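Esitz Petition Desk: Guide for Town Offices
Section 3. Setting Up Your First Petition Drive
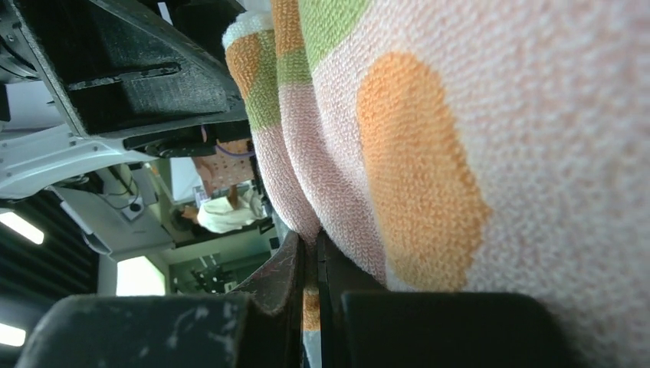

Before You Start

Welcome back! If you have worked through the first two sections, your office account is open, your staff can sign in, and the hard part is mostly behind you. In this section we set up a petition drive from scratch, so that residents can sign it, your clerks can check the signatures, and the council gets a clean count at the end.

We will use the town of Irkcombe all the way through, with its petition to bring back the evening bus on the Jamotport line. You are very welcome to type along with the same details in the practice area (it has its own tab at the top, colored gray) and then do it again for real once you feel at home.

Have these close by:

The full wording of the petition, as the sponsor handed it in
The sponsor's mailing address and a daytime phone number
The number of signatures your town rules call for
Your current voter roll, saved as a plain spreadsheet file

Note: Town rules differ a good deal from place to place, and Petition Desk doesn't know yours. It will happily accept any number you give it. Please have the rules themselves open on the desk when you fill in the count and the closing date.

Creating the Drive

1. Sign in and choose Drives from the menu on the left. If you see only Reports and Help, you have been signed in as a reader, and whoever manages your office account will need to change you to a clerk.

2. Click New Drive. A blank form opens, and it saves itself as you go, so you can wander off and answer the phone without losing anything.

3. Type a short title. This is what residents will see on their phones, so keep it plain. Irkcombe used "Restore the Evening Bus to Jamotport," and that fits on a small screen with room to spare.

4. Paste the petition wording into the large box. Paste it exactly as you received it, spelling mistakes and all. The sponsor gathered support for those words, and a kindly correction from the clerk's office can be enough to have the whole thing thrown out later on.

Caution: Once the first signature comes in, the wording is locked for good. If you find an error after that, you will have to close the drive and open a new one, and the signatures do not carry over.

5. Fill in Signatures Required. For Irkcombe this is 788. Type the digits only, without a comma or a percent sign.

6. Set the opening and closing dates. The drive opens at one minute past midnight and closes at midnight, by the clock in your office settings. If you have never looked at your office settings, now would be a lovely time to do it, before a drive closes an hour early and the telephone starts ringing.

7. Under Sponsor, enter the mailing address and phone number. Leave the Show to Public box unchecked unless the sponsor has asked you in writing to check it.

8. Click Save as Draft. Don't click Publish yet, tempting as it is! There is still the voter roll to load.

Loading the Voter Roll

Petition Desk compares each signature with the voter roll and sorts it into one of three piles: Matched, Not Matched, and Look Again. A good roll makes the last pile small, and your clerks will thank you for it.

1. Open your spreadsheet and make sure that the first row holds the column headings. You need Last Name, First Name, Street Address and Zip Code. Other columns are ignored, so there's no harm in leaving them there.

2. In your draft drive, choose Roll, then Load File. Pick the spreadsheet and wait for the green bar to finish. A roll of 3000 names takes a minute or two on most office connections, and it is best to leave the window open while it works.

3. Read the summary that comes up. It tells you how many names were loaded and how many rows were skipped. Click on Skipped Rows to see them one at a time. Most often it's a missing zip code, or a heading that somebody repeated halfway down the page.

4. Fix the rows in your own spreadsheet and load the file again. The new file replaces the old one completely, and you won't end up with everyone in there twice.

Note: If your county uses the Tsuchiya roll format, pick Tsuchiya from the File Type list before you load. The headings are in a different order in those files, and without this setting you will get first names where the streets should be.

Paper Signatures

Plenty of people still like to sign at a folding table outside the grocery store, and so they should. Paper sheets count just the same, and they go into the same drive.

1. Choose Print Sheets from the draft. Each packet prints with a number in the top right corner. Please don't photocopy a packet to make more. Print a fresh one each time, even if it seems wasteful, so that every sheet has its own number.

2. Write down which packets go out and to whom. There's a small log under Sheets, Handed Out, or you can keep a notebook if that is how your office has always done it.

3. When the sheets come back, enter them under Sheets, Returned. You can type up to 200 lines in one sitting before the page asks you to save. Save, stretch your legs, and carry on.

Caution: A person who signs on paper and again online is counted once. The earlier date stands. Do not delete either entry by hand, as the council may ask to see both.

Publishing

1. Go back to the draft and click Preview. Read the whole page through, slowly, and if you can, ask a coworker who hasn't seen it to read it too.

2. Click Publish. You will be asked for your password a second time.

3. Copy the public link and send it to the sponsor along with the closing date.

The drive now shows as Waiting until its opening date, and as Open from then on. You can add paper sheets on any day while it's open. For the daily count, the Look Again pile, and what to do when a resident wants to take their name off, please go on to Section 4.

Section last revised 6 May 2020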